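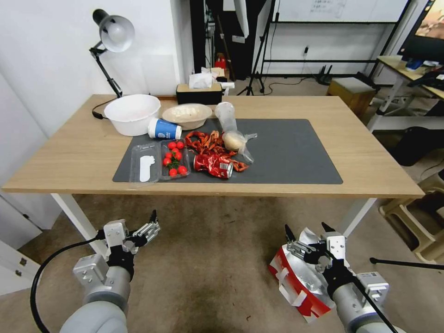
Astbridge shared workshop, Sun 5 July

phelan_arm
Table clearing on the two-arm build, continued. Both arms have two-finger parallel grippers. Planner is Zotach, speed capped at 49 percent. Wrappers and bags go first, tomatoes stay. Crumpled film is the weak point: depth readings on the shiny inner side are mostly noise.

torque_drift
Drop the depth for film. Segment on color, come down from above, close until current rises. I ran 100 picks that way in May and lost 6.

bomholm_user
Disagree. Current threshold will flatten anything soft in reach. That bread in the clear bag is next to the cup. You need force at the fingertip.

torque_drift
Metal pads on a stiff finger. Current is fine for trash.

phelan_arm
Bread is on the keep list, so is its bag. Fingertip force would mean new pads and more wiring on both sides, and the cable on the left arm already curves out to the side.
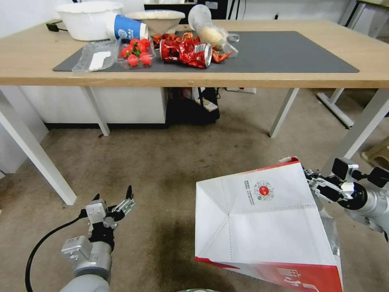 Paper bags I grip at an upper corner. It needs less opening than a grip across the middle - the cost is swing, so I slow the wrist after lift.

bomholm_user
Then log the swing angle. Slowing down hides a bad grip point.

phelan_arm
Will add it to the log.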